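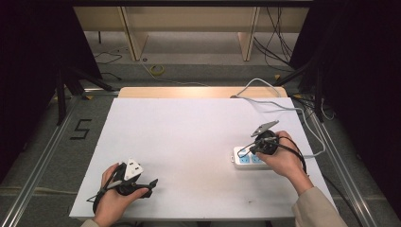
I spent most of a Thursday at Collness, the Unow demo space out past the old rail yard, and I came home with sore thumbs and a notebook full of arrows. Unow had opened the place up so people could try Tollside, their kit for teaching robots by hand, before it goes on general sale in March. You pick up a pair of black hand-held grippers, do a job with them at a table, and the recording becomes training material for an arm. My first proper turn was with the power strip, a white one lying flat on the white board, and I went at it with a gripper in each hand, the right one up over the strip and the left one waiting across the board. The white triangular plates with their little dark markers ride on top of each gripper, and you stop seeing them after a few minutes.

I'd been to two demo days before where the visitors stood behind a rope and clapped. At Collness you get put to work! Yeison Apaza runs the floor there and his idea of a welcome was to hand me the left gripper, then the right one, and ask me whether I was any good at chopsticks. (I am not.) He let me fumble for a while before he said anything, and then it was one small tip about keeping my elbows low, and suddenly the jaws were going where I wanted them.

So, the kit. A Tollside set comes with the two grippers, the marker plates, cables, a head-worn camera and a license for Kettle, the software that takes the recordings in and sorts them out. Setup on the day had been done for us, so I can't say how long it takes from the box. I did ask to swap a marker plate myself, and it went on with a click and no tools, which pleased me more than it probably should have.

The grippers feel better than I expected from the web pages. They're chunky and a bit front-heavy, but the grip is wide enough that I could hold it from below without squeezing. Opening and closing is done with your fingers, and there's enough give in it that you can tell when you've got hold of something. Small hands might have a harder time. A woman in my group found the right one too fat for her and ended up holding it much further back, and her recordings still went through fine.

What I didn't love is the cables. Each gripper has its own, and they loop over your hand and down past the wrist, so when you reach across yourself you feel a tug. Add a power strip with a cord of its own to the job and there's a lot of line on one table. Yeison told me a cordless version is being tested, with no date on it yet. I'd wait for that if your jobs involve a lot of crossing over.

Kettle was the part I thought would bore me and it was the best half hour of the visit. You finish a try, and by the time you've turned to the screen it's there, cut at the start and end, with a plain mark for whether the tracking held. I did 39 tries before lunch and Kettle kept all but a few of them. The ones it threw out were fair: I had tilted the right gripper so far over that the plate was hidden. You can drag a try back in if you disagree, and you can add a note, and the notes are searchable. Somebody before me had left one that read "sneezed". I left it alone.

Over the desk they had a running total for the Collness tables, 1223 kept tries for the week when I arrived. I'd love to know how many of those it takes before an arm does the job well, and I asked, twice. The answer both times was that it depends on the job, and nobody would give me a number to write down. We did get to watch an arm work from an earlier set of recordings, picking up plugs and putting them in a tray. It was slow and a little fussy, and when it dropped one it went back for it, and the whole room cheered.

On price: the list I was given has the standard set at $3137, with the first year of Kettle in it, and after that Kettle is $49 a month. Extra marker plates are sold in pairs. There's no rental plan for now, though people kept asking – me included – so maybe that'll change.

If you want to go, the visits are free and you book through Unow. Ask for the morning slot, the tables get busy after lunch. Wear sleeves you can push up, bring water, and park on the yard side – the front lot was full before nine. I've already signed up for the next one, when they're supposed to have a folding job set up, and I've been practicing with chopsticks on a bowl of dry beans.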